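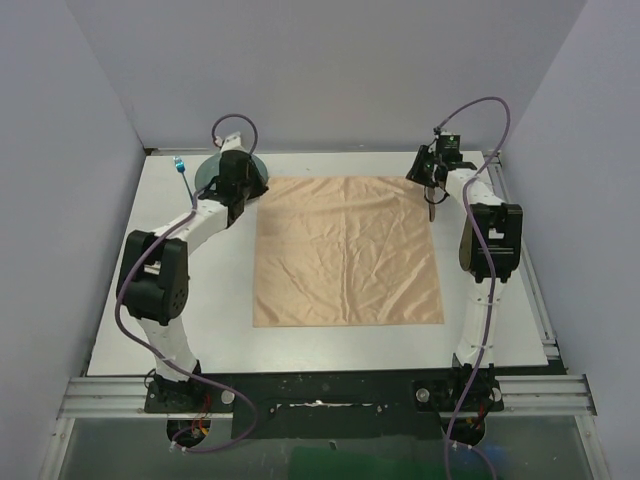
Oden bimanual cell with a cloth on the tabletop, arms at the upper corners.

Oden Bimanual Cell – Safety and Good Practice

Product code: Oden 2128
Supplied by: Gotach
Application: handling of flat textiles with two table-mounted arms

Overview

The Oden cell is a two-arm workstation for teaching, testing and running cloth handling tasks. Both arms are fixed at the near edge of a white tabletop and reach inward over a shared work area. Side and back walls enclose the table. The cell is sold as partly completed machinery. The buyer remains responsible for the risk assessment of the finished installation, including the end effectors, the cloth and any tooling added later.

Applicable standards

ISO 12100 – risk assessment and risk reduction
ISO 10218-1 and ISO 10218-2 – industrial robots and their integration
ISO 13849-1 – safety-related parts of control systems
ISO 13850 – emergency stop function
IEC 60204-1 – electrical equipment of machines

Buyers in the United States should also consult ANSI/RIA R15.06 and NFPA 79. Check the edition in force at the place of installation. A list of standards in this page does not amount to a declaration of conformity for your site.

Shared work area

The two arms can reach the same part of the table. Treat every point over the tabletop as shared space, including points one arm does not visit in the current program. The controller holds a minimum separation of 165 mm between the wrists unless a paired grasp is active. Do not lower this value to shorten a cycle. If a task needs closer work, write it as a paired grasp and record the change in the cell log.

The walls limit reach from the sides and back. They are not rated as guards against ejected parts. Access from the open side must be interlocked or covered by a presence-sensing device, with the safety distance worked out under ISO 13855.

Cable routing

Cables run on the outside of each arm, past the elbow, and down below the base. Leave a free loop at the gripper large enough for full wrist rotation.

– Move each joint through its full range at reduced speed after any change to the routing.
– Confirm that no loop can pass between a gripper finger and the tabletop.
– Do not tie a cable across a joint.
– Inspect the jacket at the elbow every 800 hours of operation.

Exposed boards and small-gauge wires at the wrist or base must be strain-relieved. Isolate power before touching them.

Cloth preparation

Use one cloth at a time, laid flat near the middle of the table. Fine wrinkles and slightly skewed corners are acceptable. Folded corners are not, as the gripper may pick up two layers and pull against the opposite arm. Remove pins, tags and loose threads before loading.

Keep the plate and rails between the bases free of residue and lint. Clean with a dry cloth, power off. Solvents can damage the joint seals.

Checks before each shift

1. Emergency stop: press, confirm both arms stop, reset by hand.
2. Base fasteners: check torque marks on both sides.
3. Gripper fingers: look for bending or play.
4. Interlock: open, confirm that motion cannot be started.
5. Reduced-speed run of the loaded program with no cloth.

Any failed check takes the whole cell out of service. Running one arm while the other is locked out is not permitted, except under the maintenance procedure in section 13 of the manual.

Teaching mode

One person holds the enabling device and has sole control. A second person may stand at the open side but must not reach over the table while drives are on.

Documents

Installation and maintenance manual, rev. 26 September 2024
Risk assessment template (spreadsheet)
Cable inspection sheet

Technical contact: Patricio Bustos, integration
Training and site acceptance: Lok-yiu Kan

Related products: Fanach presence-sensing kit, Ojeda gripper finger set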